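4.2 Condition of Wiper Blades and Washer Systems at Inspection

The second part of the study concerned windshield wipers and washer systems. These parts are cheap and can be changed without tools on most passenger cars, yet they are replaced far less often than the makers advise. Earlier work in the Utmont district (Seppälä, 2014) found that drivers tended to change blades only after a failed inspection. The present study tested whether the same pattern held in Sustitz, where winters are longer and road salt is used from November onward.

A total of 827 vehicles were examined at two inspection stations. Each blade was graded on a scale from one to five, where one meant a clean wipe across the full arc and five meant that the rubber had split or come away from its holder. The grade was given by the same inspector at each station for the whole period. Washer fluid level, nozzle aim and pump function were recorded separately and are treated in Section 4.3.

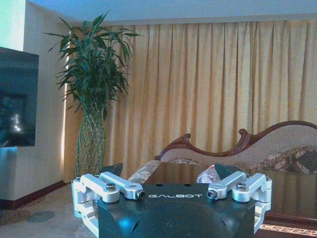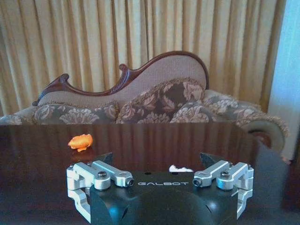
Figure 5. GALBOT two-sided gripper with metal linkages on both sides of a black housing (both views).

Page last modified: 2020-03-25

Of the vehicles examined, 286 had at least one front blade graded four or five. The driver's side blade was the worse of the pair in most of these cases. This agrees with the longer arc that the driver's side blade covers on the models most common in the district. Rear blades were in poorer condition than front blades at both stations, but they were left out of the main count, as many vehicles in the sample had no rear wiper.

Age of the vehicle was a weak guide to blade condition. Cars under three years old were graded better as a group, but the difference between the middle and oldest age groups was small. Where the car was kept overnight mattered more. Vehicles parked outdoors had worse grades in every age group, and the gap was widest among those parked facing south. Sunlight hardens rubber, and ice tears the wiping edge when the blades are switched on before the glass has been cleared.

Drivers were also asked when the blades had last been changed. Almost 5 percent gave a date that could be checked against a receipt or service book. The remaining answers were estimates and should be read with care. For this reason the time since replacement was not used in the model described by Saarela (Section 3.4), and only parking place, vehicle age and yearly distance were kept.

One limit of the method should be noted. Grades were given on a wet windshield at low wiper speed, with the vehicle standing still. Blades that lift from the glass at highway speed would pass such a test. A road test was considered under the Siva protocol but was set aside on grounds of cost.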